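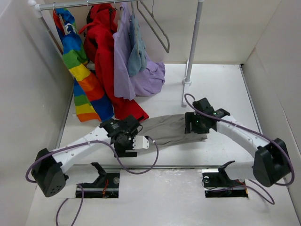

Low clothing rails are sold to people in small rooms with one big promise, that your clothes will hang up and stop living on a chair. Our group wanted to know if that promise holds when the rail is shorter than the clothes. On the rail at the start of this report, a rainbow-striped garment runs all the way down to the floor, the hem of a red hooded jacket spills onto it, and a lavender shirt ends in a heap of loose folds. One gray plastic hanger has nothing on it. I would guess most people would still call that "hung up." I am not so sure, and the rest of this report is mostly about why.

Background

The project was set by Pirmin Danzer for the course Materials and Daily Life at Rendedholm. We were asked to pick a household claim that people repeat without checking and test it in a way that another group could copy. Ours was "clothes on a hanger don't wrinkle." Everyone in the group had heard it from a parent. Two of us had it printed on the packaging of a rail we bought for our dorm rooms.

The first thing I noticed when reading up on the subject is how little of it is measured. Housekeeping guides tell you to hang shirts and fold sweaters, and they all say it in nearly the same words, which makes me think they are copying each other. None of the ones I read said how far off the floor a garment should be. They seem to assume a full-height closet. In the Istwood dorm, where three of us live, the closets are 48 inches wide and shared between two people, so anybody with more than a few jackets ends up with an extra rail, and the extra rails are nearly always short ones.

What we did

We used eight garments: two button shirts, two T-shirts, a hooded jacket, a long knit dress, a pair of cotton pants and a raincoat. All were washed together and dried flat. Each one was then stored for a night in one of three ways:

Hung clear of the floor, on the tall rail in the laundry room
Hung on a short rail so that the bottom of the garment rested on the floor
Folded in a drawer

The next morning one person took the garment out, laid it on a table and gave it a wrinkle score from 0 to 5. A second person, who had not been told how it was stored, gave it another score. We also wrote down if there was lint or dust on the hem. Then everything was washed again and moved to the next method. This went on through most of October and used up a lot of laundry money.

Our scoring sheet came from a fabric care booklet by a company called Dogar. I should say that I don't trust the sheet very much. The difference between a 2 and a 3 is described as "light creasing" against "noticeable creasing," and I can notice light creasing. We kept using it so the numbers would at least be wrong in the same way all month.

What we found

The garments hung clear of the floor did best, as you would expect, though by less than I thought. The button shirts came out well. The T-shirts were no better than the folded ones, and both had small points at the shoulders from the hanger, which the drawer did not give them. If you only own T-shirts I can't find anything in our notes that says you need a rail at all.

The garments that touched the floor were the interesting part. The upper half looked the same as on the tall rail. The lower half was worse than anything from the drawer. A drawer fold is flat and you can see where it will be. Cloth that piles up under its own weight folds wherever it likes, and it picked up lint every night except on the raincoat. The long knit dress was the worst case, and it also seemed to have stretched, but we did not measure it before we started so I can't claim that.

Slippery fabrics had their own problem. The cotton pants stayed where we put them when doubled over a hanger, but one shirt slid off in the night twice and had to be left out of those results.

Things I don't believe

Our group's slides say that short rails "ruin clothes." I asked for that to be changed and was outvoted. One night is not ruin. Every wrinkle we scored went away in the next wash, and a person who wears a jacket daily is never going to care about its hem. What I think we can say is that a short rail is a poor place for long things and a fine place for short things.

I also doubt the claim on the Clultlow website that its short rail "keeps 991 out of 1,000 garments crease free." The page does not say which garments, for how long, or who looked at them. We emailed and got a coupon back.

A bigger weakness is ours. Eight garments is a small wardrobe, all of it belonged to students, and nothing in it was made of wool or silk. The blind scoring was also not very blind. If a hem has lint on it, you know where it spent the night.

What I would change

Measure each garment from shoulder to hem first and compare it with the height of the rail. We only thought of this in the last week – it would have told us most of the answer with a tape measure. I would also leave things hanging for longer than one night, since nobody buys a rail to use it for one night. And I would photograph the hems under the same lamp each time. The lamp in the laundry room is a 4000 K bulb and the one in my room is much yellower, and wrinkles look softer under mine.

In the meantime I have moved my long coat to the hook on the back of the door and put the shirts on the short rail. The T-shirts went back in the drawer.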